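Search the help pages
Search
Filed under: Student robotics > Project work > Recording demonstrations

Garment folding project: how should recording sessions be set out?

Ravinder Paquette

I supervise the automation club at Pikcombe, where seventeen students are working towards the Skoltine folding challenge. Our entry must learn to fold a garment from demonstrations made with a hand-held gripper. The club has recorded 453 demonstrations to date, all on a bare laboratory bench, and the trained arm performs acceptably there. When the garment is placed on a bed or on another cloth, it frequently grips the wrong layer. I should be grateful for advice on whether the students ought to discard the existing recordings, and on how later sessions should be arranged. The submission is due in February.

Skomora

Get a better camera. Ours had the same problem and it went away.

Dirk Frerichs

The existing recordings should be retained. They remain useful for teaching the fold itself, provided that they are kept in a separate folder and labelled as bench work. I would, however, stop adding to them.

Two matters deserve attention before the next session. The first is the starting position of the garment, which students tend to make too tidy. The second is the surface beneath it.

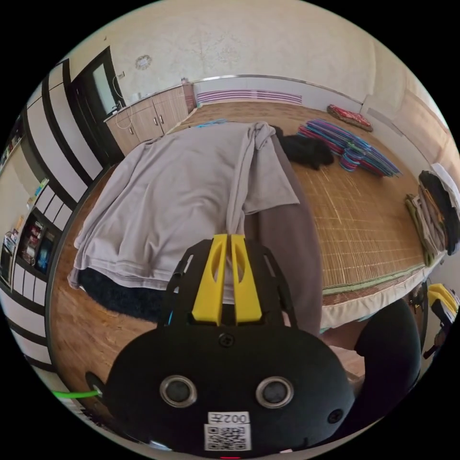
A folding demonstration is most valuable when the garment must be told apart from other fabric. I would therefore move at least half of the remaining sessions into furnished rooms and leave the bedding where it is. A pale grey top spread over a taupe cloth, with a dark blanket showing under one side and its twisted end gathered near some black fabric, is a far better starting point than a flat shirt on a bench. Each gripper should also carry a printed label and code on the back of its body, and the student should enter that label in the session log, so that any faulty recordings can be traced to one device.

Our group followed the Athanasiadis worksheet for the log and found it sufficient. Please hold back 2 rooms from training altogether and use them only for testing.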